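Home Ask Us Kitchen Science Animals Quizzes

Filed under: Big Questions, Small Answers

Why Do Apples Turn Red?

by Marwa Amrani

If you have ever stood in front of an apple tree at the end of summer, you may have noticed that the apples on it don't all look the same, even though they grew on the very same tree and had the same rain and the same birds hopping over them. One is nearly all red. Its neighbor, tucked under a big leaf, is still mostly green. How does an apple know when to change color, and where does the red come from?

Let's start when the apple is tiny. A baby apple is green for the same reason a leaf is green. Its skin is full of something called chlorophyll (say it like this: KLOR-oh-fill), and chlorophyll is wonderful at catching sunlight. The tree uses that light to make sugar, which is the food it lives on. Even the little apples help with this job a bit, but most of the work is done by the leaves.

All through the summer the apple gets bigger. Then, when it is close to being ripe, it begins to take its chlorophyll apart. As the green fades, you can see the yellow that was hiding underneath. The yellow was there for a long time, but there was so much green on top of it that it hardly had a chance to show!
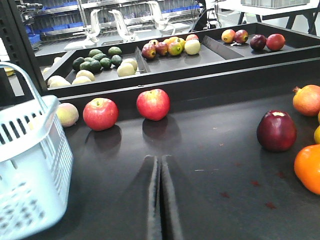
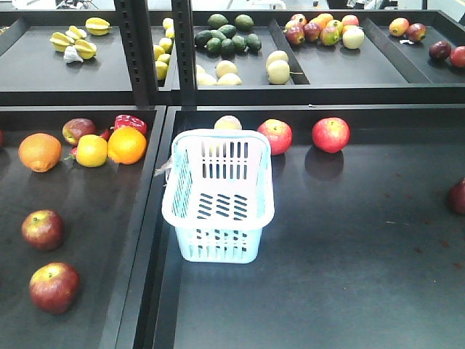
Red is a different story, for it has to be made fresh. The skin of the apple mixes up a coloring called anthocyanin (an-tho-SY-a-nin), and to make plenty of it, most apples need sunshine. Cool nights help too, and that's why many apples blush so nicely in September. Think of the two red apples near the white basket, one with yellowish streaks and one with a yellow patch up by the stem. On a real apple, a patch like that is often a spot where the sun didn't reach so well, perhaps because a leaf or a twig was in the way. A peach can get its pink cheek in much the same manner – the sunny side blushes and the shady side stays pale.

My grandfather had an orchard just outside Corkov, with 29 trees in it, and when I was small he let me try a trick. I cut a star out of dark paper and fastened it gently around a green apple with a bit of string. Then I had to wait, and I was not a patient child. When we finally took the paper off, there was a pale star on a red apple. I was so proud that I wouldn't let anyone eat it.

Now, you might be wondering about green apples, the kind that stay green even when they are ripe. Those kinds make very little red, however much sun they get. So color alone can't tell you if an apple is ready. It's better to ask the person who grows them, or to have a taste.

Contact Us | © 2019 Vistumel Kids | Back to top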